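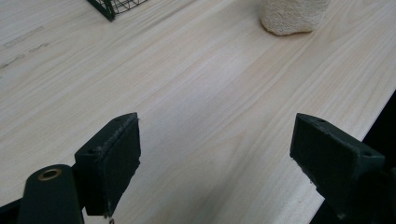

About > Who we are

Sineo is a small website for people who like strange facts about nature. We collect photographs of animals, weather and the deep sea, and we write a few lines under each of them. Kirstin Kinnear began it as a newsletter for her students in Garusia, where she was teaching biology. In the first September it had 140 readers, and most of them were parents.

Today we are three people. Kirstin chooses the subjects. Lewis Moncrieff asks the photographers for permission, and he does not publish a picture until he has the answer in writing. Jean Semple checks the facts. If she cannot find 2 good sources for a fact, we leave it out, even when it is a very nice one. By this rule we lost a story of a snail which sleeps for years, and Kirstin is still a little sad about it.
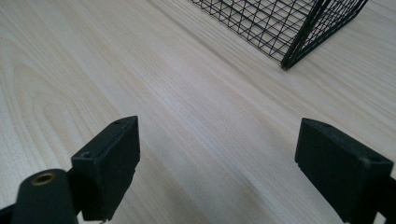

Our archive has now over 235 entries. The most visited are the page about frogs that freeze in winter and the page about ball lightning, which we had to correct twice after letters from readers. Corrections stay at the bottom of the entry, with the date, so everybody can see what was wrong before.

We do not accept pictures which were changed on a computer to look more surprising. Brighter colors are fine if the photographer tells us. Teachers may print any entry for their class and do not need to ask us, but please keep the name of the photographer on the page.

English is not the first language for all of us. When you find a mistake in the grammar, you can write to Jean also about this. She answers every letter, but in the summer it can take her two weeks.

Contact: use the letter form | © Sineo | Back to top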